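From: Thirumalai Shenoy
To: Nadar household list
Date: 25th September
Subject: Re: [nadar-home] Blankets in the small bedroom, and issue 17

Dear all,

Thank you to Nesma for her message, which I quote here with my answers between her lines. I am sorry for my slow reply. I wanted to try the folding myself before I write anything.

Nesma Ramadan wrote:

> I have now the fuzzy kind of blanket on two beds and I can not fold it
> so that it stays. I do it in half, in half again, and when I carry it
> to the shelf it opens like a fan. With cotton sheets I have no problem.
> Is it my hands or is it the fabric?

It is the fabric. The pile on both sides holds air, and each layer wants to push away from the next one. With a cotton sheet you can make a sharp line with the side of your hand and the line remains. With the fuzzy ones you get only a soft bend, and you must accept it.

What helped me is to fold in thirds the long way first, and only after this in half and in half again. The raw sides are then inside and it holds together better when you lift it. I also stop after each fold and press with the flat hand from the middle to the outside, slowly, so the air can leave. If you press at the outside first, the air stays in the middle and you have a pillow.

> Thirumalai wrote in April that we should fold on the floor. My knees
> do not agree with this any more. Is the bed too soft for it?

In April I wrote about the big Suris quilts, and for those I still prefer the floor. For a blanket of normal size the bed is good enough. Please make the bed first and pull the bedspread straight, but it does not need to be perfect. A plush bedspread even has one advantage, the blanket does not slide on it when you pull a corner. On a smooth cover mine always travels away from me.

I have prepared the page about this for our bulletin, and I paste it below as it will be printed, with the picture. Please tell me if the English is wrong somewhere.

FOLDING THE SOFT BLANKETS

Lay the blanket across the middle of the bed, not near the pillow. Fold it into a rectangle and turn it so that the stacked edges are toward you. Then hold one corner down while you straighten the rest. When a corner is held, the layers under it can not move, and you can pull the opposite side flat. Small creases on the top are no problem, they disappear on the shelf. 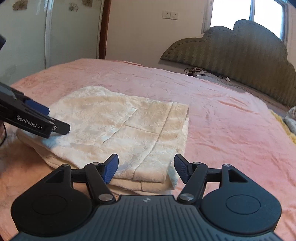
Nadar Home Bulletin, No. 17, page 6

On a cream blanket on a pink bedspread, light colors make the layers easy to see. With our dark blankets I find it hard to notice when one layer is longer than the others. If you have this difficulty, stand on the window side of the bed, or look at the stack from low, with your eyes at the height of the mattress.

For storage, put the blanket with the folded edge to the front of the shelf and the open edges to the back. Do not put more than three of this type on top of each other. The lowest one becomes flat and it takes a long time to recover.

(End of the page.)

> And the last thing. Do you keep them in the Wumar bags or open?

Open, if the blanket is used every week. I use the bags only for the summer months. The blanket must be fully dry before, so I leave it over a chair for one night even if it feels dry to my hand. My kitchen scale showed 600 grams for the light blanket and I expected much more, so even a small bag is not heavy to lift to the top shelf. The large bag is 200 cm long, and for a single blanket it is too big. Everything moves inside and you find it unfolded in autumn.

One point I am not sure about. Mrs. Ostodley's old leaflet says to roll the fuzzy blankets and not fold them at all. I tried it two times. The roll looks nice but it needs a ribbon, and it falls from the shelf when I take the one next to it. If somebody has a deeper shelf than mine, maybe the result is different. Please write to the list about it.

Nesma, could you try the thirds on your two beds and tell me if they still open when you carry them? Hold the stack from below with both arms, not by the sides. I would like to add your answer before the bulletin goes to the printer.

With kind regards,
Thirumalai

P.S. The pillowcases question from the previous message I did not forget. I will answer it separately, it is long.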